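# 一张旧沙发能修几次

Weston修理铺开在一条卖五金和窗帘布的街上，门面不宽，进深倒有二十多步。前半截堆着等修的沙发和餐椅，后半截是两张工作台，一台工业缝纫机，再往里是存布料和海绵的阁楼。铺主Thijs Kramer在这里做了21年软包翻修，徒弟换过几茬，现在跟着他的是Otis Escobedo。

我一月去的时候，台上架着一张三人沙发，底布已经拆了，露出弹簧和麻绳。Kramer说这张沙发他十几年前修过一次，当时换的是坐垫，这回轮到弹簧。客人是原来那家的女儿，沙发从父母家搬到她的公寓，进门时拆了一条腿。

翻修的价钱通常不便宜。一张普通三人沙发，全拆全换，工钱加料常常超过同尺寸的新沙发。所以来店里的人大致有两类，一类是家具本身有来历，舍不得；另一类是买过几张便宜的新沙发，坐塌了，算完账又回头来修旧的。Kramer对后一类客人会多问几句：家里有没有猫，沙发靠不靠窗，平时是坐着还是躺着。问完再谈面料。

## 先看架子

判断一件家具值不值得修，先看木架。Kramer的办法是抬起一个前角，看另一个前角什么时候离地。如果一头抬得很高，另一头还贴着地面，架子多半松了。然后是翻过来看接头。榫接的、加了角木的可以拆开重新上胶；用订书钉和薄板拼起来的，他一般劝客人别花这个钱。

“架子不行，上面做得再好也没用，”他说，“坐半年又回来了，回来还要怪我。”

架子过了关，才轮到弹簧和绑带。老沙发多用圆锥弹簧，底下托着麻织带，上面用绳子一只一只绑住。绑弹簧是Escobedo学得最久的一道工序，头一年他绑完的座面总是一边高一边低，Kramer不说话，拿剪刀剪了让他重来。现在单人椅可以交给他独立做，三人沙发还是两个人一起。

后来的沙发多用蛇形簧，装起来快，坏了也好换。Kramer不觉得蛇形簧就差，他说关键是钢丝的粗细和固定的夹子，夹子松了会响，很多客人以为是弹簧断了，拆开只要换两个夹子。这种活他当场就做，收个零头。

## 填充物

拆旧沙发常常能看出它经过几双手。有一把Kopecký家的扶手椅，最里面是马鬃，外面裹了一层棉花，再外面是后来加的海绵，颜色已经发黄，一捏就掉粉。三层东西分属三个时期，最里面的反而最好用。马鬃拿出来拆松，洗净晾干，补一些新的，可以接着填回去。

海绵是最容易出问题的一层。客人到店里按一按样品，往往挑软的，坐上去舒服。Kramer会让他们多坐一会儿，坐的时候跟他们聊别的事，聊完再问感觉。座面要密度高的，靠背可以松一些，扶手介于中间。店里用过几家的货，目前主要从Novik进，按块裁，每块侧面写上日期。放得久的海绵他不用在座面上，只拿来垫扶手内侧。

羽绒坐垫近几年问的人多起来。它坐着舒服，看着也松软，缺点是每天都要拍。Kramer会把这一点讲明白，有人听完改主意，选海绵芯外面裹一层羽绒。

## 面料和价目

面料是客人花时间最多的地方。店里有一面墙挂样布，从几家供应商收来的样册摞在窗台上。很多人拿着小块布样看半天，Kramer建议他们带回家，白天看一次，晚上开灯再看一次，放在地板旁边看，放在窗帘旁边也看。布样可以借40天，逾期的他也不催，只是下回借布样时会提起来。

耐磨数字要看，但他认为更要看织法。织得松的布挂一下就起线，养猫的人最好避开。绒布显旧快，顺着坐的方向会倒毛，有人喜欢这个样子，有人受不了。深色布掉色会染浅色衣服，做之前他剪一小条，用湿白布擦几下给客人看。
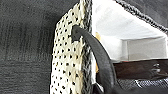 皮面是另一回事。真皮按张买，每张形状不同，边上常有疤痕和皱纹，裁的时候要避开，损耗比布大得多。做一张三人沙发，哪一块放座面，哪一块放背后，要先在地上铺开来排。Pokoleck的一家皮料行每个季度来送一次样，Kramer只挑中等厚度的，太厚的在转角处打褶不好看，太薄的绷不住。

仿皮他也做，条件是客人知道几年后可能起皮。起皮的仿皮没法补，只能整块换。有客人拿着网上买的修补膏来问，他看一眼就还回去了。

价目表贴在门边，字是手写的。餐椅换坐垫按把算，沙发按座位算，拉扣另外计价。一张带拉扣的靠背要钉上100个扣子，每个扣子都要穿针拉线，从背面打结，深浅一致全凭手感。Escobedo说做这种靠背的那几天他不接电话，一停下来，前后的力道就对不上了。

## 没取走的椅子

阁楼楼梯口放着几把修好没人来取的椅子。最久的一把放了2年，客人付过定金，后来电话换了号。Kramer按规矩可以卖掉抵工钱，一直没卖，平时拿它当凳子，够高处的线轴。他说如果主人来了，尾款照旧，存放不另收费，但椅面可能得再擦一擦。

下午四点过后，前门没什么客人，两个人开始给那张三人沙发绷底层的麻布。Kramer在一头拉，Escobedo在另一头下钉，先定四边的中点，再往角上赶。钉到左前角时麻布起了一道斜褶，他们拔掉一排钉子，从中间重新来。底层做完还要铺毛料、缝边、上棉，交货排在三周以后。客人打电话问能不能快一点，Kramer说不能，然后问她猫怎么样了。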